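Kombo Prop Inventory
Data card, updated February 27, 2022

Kombo is a catalog of rental props used on television and film sets. It holds 1649 records, one per item. Records were entered by Sofia Stefanou from the stock lists of two rental houses, Breneck and Mulard.

Each record gives an item ID, category, period, condition grade and storage bay. Weights are in pounds. Items without a known period are marked "undated" – do not read this as modern.

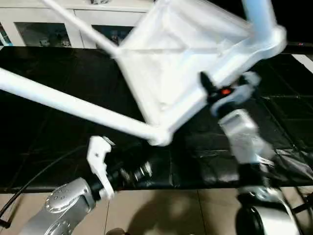
Splits
80 percent of records are for training and the rest for testing. Sets of matching items stay in the same split.

Known issues
Condition grades from Mulard were assigned before July and use an older scale. Bay codes above 60 are no longer valid.

Contact
Florencio Vidal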